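**Wanted: part-time warden for a shared house in Notmont**

Mutiso House is a big, drafty place at the top of Trundthorpe Hill where people come to finish things: novels, theses, one very long opera. We need someone to live in from July and keep them fed, housed and more or less civil.

The last warden, Gitau Tanui, stayed far longer than he meant to and has left for Erkudham, where he says it's quiet. He has agreed to answer the phone until noon.

**What you'd do**

- Hand out keys. Get some of them back.
- Cook one supper a week for up to 40 people. They will eat anything, but they will discuss it first.
- Run the kitchen rota, which is a work of fiction with several authors.
- Talk to the boiler man. He only likes people who know the word "manifold."
- Listen to a chapter now and then and say something kind that isn't a lie. 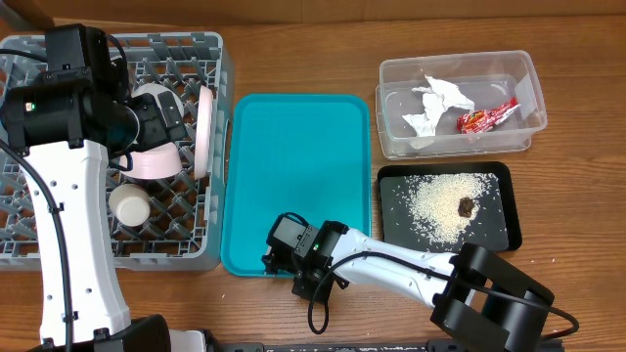 *Pink bowl, pink plate and white cup in the dish rack.*

**What you'd get**

Two rooms on the second floor with a door that locks, all bills paid, and $800 a month. There's also $300 a year for training, which Gitau spent on a bread course and a book about conflict. The bread was excellent.

You'd have every afternoon from 2 until supper to yourself. Most wardens have had a project of their own, and we like that, though please don't let it be the drums. The walls are thick, but the poets are sensitive.

**Who we're after**

Someone who can carry a mattress up a staircase with a bend in it and be pleasant at the top. You don't need a degree. You do need a driver's license, because the bus to Trundthorpe keeps its own hours - and you'll want to like dogs, or at least be willing to be liked by one. 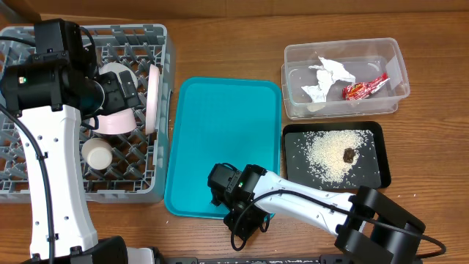
We've had applicants who wanted peace and solitude. They lasted about as long as the milk. If you've worked in a hostel, a summer camp, a ship's galley or a large family, put that at the top of your letter.

**How to apply**

Write us one page, by hand or typed, and leave it at the front desk or mail it to Mutiso House, Notmont. Tell us about a time you had to share a bathroom. No résumés, please - we have plenty of fiction in the house already.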